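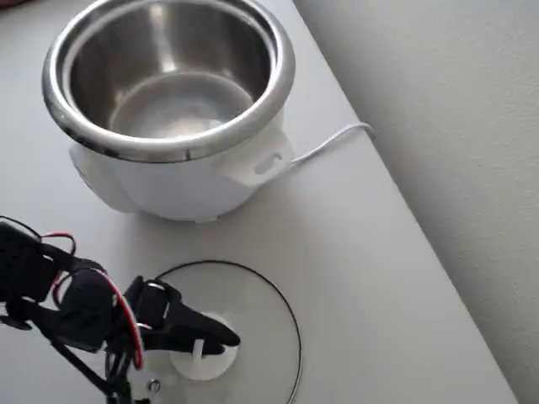 Small Kitchen Basics – session 3 notes
Reading time: 3 min

Rice first, then grains. Bring these notes Friday, we won't print more. If you missed last week get the knife handout from Baiba Rätsep.

Before you switch anything on

Take the inner pot out to fill it. Every time. Water down inside the body = dead cooker, we lost one that way in February. Dry the outside of the pot with a towel, bottom too, then seat it and give it a small turn left and right so it sits flat.

Lid goes flat on the table while you work, knob up. Glass, so not near the edge.

Plug in last. Cord toward the wall, never hanging over the front.

Rinsing

Cold water, swirl with your hand, pour off. Repeat till you can more or less see the grains thru the water. Does not have to run clear. Don't rinse in the pot if you're going to scrape at it – use a bowl.

Amounts

Use the same cup for rice and water.
White long grain: 1 rice, 1 1/2 water
White short grain: 1 rice, 1 1/4 water
Brown: 1 rice, 2 water, and watch for boil over
Small cookers: don't go past half full incl. water. Brown even less.

Steel pots stick more than coated ones. A little oil helps, so does the rest at the end. Salt after the water is in, stir till it's gone.

Cooking

Lid on, switch down, leave it. No peeking, no stirring. When it clicks to warm, wait 8 minutes with the lid still on. Then fluff from the edges in, wooden or plastic paddle. Tilt the lid away from you when you lift – steam burns are the most common one we get in this class.

Cleaning

Unplug, let it cool. Soak the pot, soft sponge, no steel wool. Lid by hand, wipe under the knob where starch collects. Body gets a damp cloth only, NEVER in the sink. Wipe the rim dry befor putting it away.

Leftovers: spread in a shallow dish, fridge within the hour, eat next day.

For Friday: cook one cup at home, any kind. Write down the water you used and if it stuck. Bring an apron and a lidded container, we're doing barley and lentils.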